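Saving water at home, the way the delta researchers do
August 14, 2019
By Annelies Van der Linden

I came home from a public lecture on river deltas completely fired up! The speaker, Obaidul Marikar, studies how farming families store and share fresh water when the rivers turn salty, and I filled four pages with notes. Plenty of it works in an ordinary house and garden, so I've been trying things out ever since.

Start with the cold water that runs before the shower warms up. Stand a bucket under it and pour it on the beans — mine have never looked better. Rinse your salad in a bowl and tip that out over the pots as well.

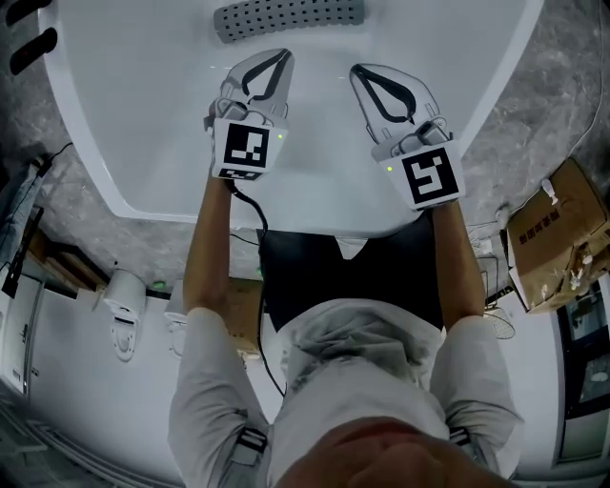

2 min read

Next, mulch. Spread straw or old leaves over damp soil, as thick as your hand is wide, and keep it clear of the stems. Marikar showed us plots where growers do just this between rows of okra, and the soil underneath stayed lovely and dark.

A water butt is well worth the space (ours holds nearly 689 litres and I adore it). Keep the lid on, and scrub it out in November when the garden needs so little. Water in the evening, slowly, right at the roots. I give each tomato a count of 40 with the can and then move on to the next.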